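Keeping the Grip: Inside the Maintenance Routine for Hand-Held Grippers at Hasstead

The tools come back to the bench at four in the afternoon. They are set down on a rubber mat with their jaws open, and each has a paper tag tied to the handle showing where it was used and by whom. By six they must be ready to go out again.

Hasstead maintains 37 hand-held grippers, which its operators carry into ordinary homes to record how people pick up, move and put down everyday things. The recordings are later used to train robot arms fitted with the same jaws. The work depends on a close match between the tool in the operator's hand and the tool on the arm, and the responsibility for that match rests with a small workshop on the ground floor.

Ákos Farkas has run the workshop since the program began. Under his direction, the servicing of a gripper has been reduced to a written procedure of 13 steps, printed on a single card and kept at every station. The first four concern the finger pads. The remainder deal with the pivots, the jaw travel, the trigger and the camera mount, in that order.

The pads receive the most attention for a simple reason: they wear out first. The raised pattern that gives them their hold becomes smooth at the tip well before it does at the base, and a pad that looks sound from the side may have lost much of its bite. Technicians wipe each one with a damp cloth, let it dry, and draw a strip of card across it under light pressure. If the card slides, the pad is replaced. Pads are always changed in pairs. An early attempt to save money by changing only the worn side produced jaws that pulled objects to one side as they closed, and several days of recordings had to be set aside.

Pivot screws are next. They are checked for play by holding one jaw still and rocking the other, and are tightened with a torque driver. Overtightening is the more common fault. A stiff jaw tires the operator's hand, and tired operators begin to close the tool in short jerks that a robot arm will later copy faithfully.

Once the bench checks are complete, the gripper is taken to a furnished room for a trial session. Small bottles are favored for this stage. They differ in width, they roll, and on a soft surface such as a blanket they give way under the fingers in a manner that a tabletop does not reproduce. The operator opens the jaws to their full spread, approaches, closes, lifts and sets down, and repeats the sequence with bottles both upright and on their sides.

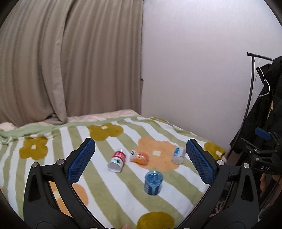
Fionnuala Horgan would like the trial to be longer. A pad that holds well for the first few lifts can begin to slip once it has picked up lint, she argues, and a short session will never show it. She has asked that every tool be tried on fabric for a full half hour before it is released.

The workshop has adopted part of that proposal. Tools with new pads now receive the longer trial, while those returning with their existing pads follow the standard schedule. Mr. Farkas has indicated that the question will be reviewed in March, when the results from both groups can be compared.

Records are kept with equal care. Every gripper has its own sheet, on which the technician enters the date of each pad change, the torque reading at each pivot and any remark from the operator. The sheets have already shown one pattern that no individual technician had noticed. Tools used mainly in kitchens needed new pads far sooner than those used in bedrooms, and the cause was traced to cooking oil left on the surface overnight. A wipe with mild soap at the end of each kitchen session has since been made compulsory.

In the past year the workshop fitted 173 pairs of pads. Supplies come from Zetport, and a reserve is held in a closed drawer away from the window, as the material hardens in sunlight.

New technicians spend their first two weeks on pads and pivots alone. They are permitted to adjust the camera mount only after a senior colleague has signed their card, because an error there is difficult to see on the bench and affects every recording made afterward. Apostolos Karras, the most recent to complete the training, was signed off last month and now takes the early shift, which begins with a check of the tags and the charging of the batteries for the morning's first departures.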